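Workshop Tips: Adaptive Cruise and Lane Assist Behind Farm Machinery

Driver assistance units are tuned mostly for cars and trucks. A tractor is slower, taller and more open at the back, so a retrofit unit such as the Lanesitz 18 should be set up and checked before it is used on farm roads. The points below follow the Clulterwood shop sheet, revised 9 April 2025.

Before driving

Clean the inside of the windshield and the dash top. Reflections lower contrast in the lower part of the camera view. Use a matte cleaner, no silicone.
Set the following gap to the longest step. Store it under profile 19 so it survives a battery disconnect.
Check that the firmware reads 626 or later. Older builds drop a slow target in mixed light.

Following

Keep both hands on the wheel and a foot near the brake. The unit assists; the driver is responsible for speed and distance.
A rear hitch with nothing attached gives a weak, low return. Measure your gap to the hitch, as it may reach back past the tires.
Tree shade across the pavement can be read as an edge. If the lane icon flickers twice, switch lane assist off and steer by hand.
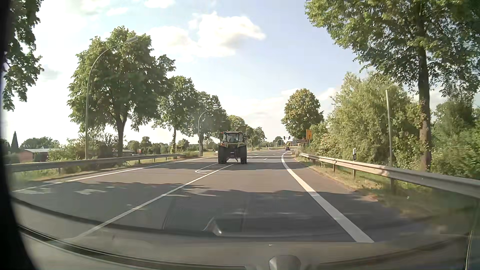 Tractor ahead with rear hitch, shade bands across the pavement.

Do not let the unit resume speed by itself near a junction. Cancel with the stalk and reset after the turn. Farm vehicles turn wide and may slow early.

Overtaking

Lane assist does not judge a pass. A broken center line permits one only where sight distance and local rules also allow it. With a bend or a junction sign ahead, stay back.

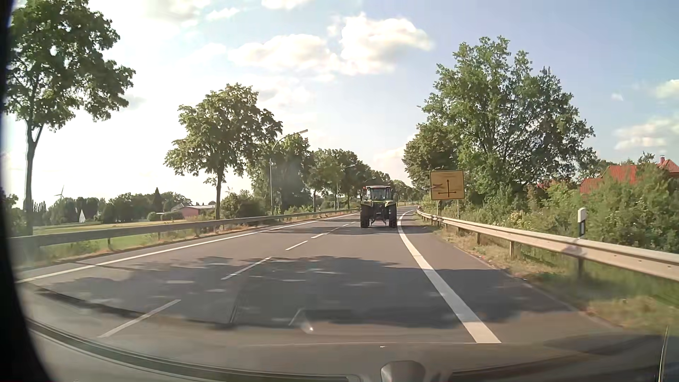
Dashed center line, bend to the right, direction sign beyond the guardrail.

After the drive

Pull the log and look for lost-target events. Code 1791 means the target was dropped and found again. More than one per trip calls for a new camera alignment. Ayman Ghanem keeps the alignment board at the Foltunley shop; book it before June.

Sheet checked by Darragh Mulligan.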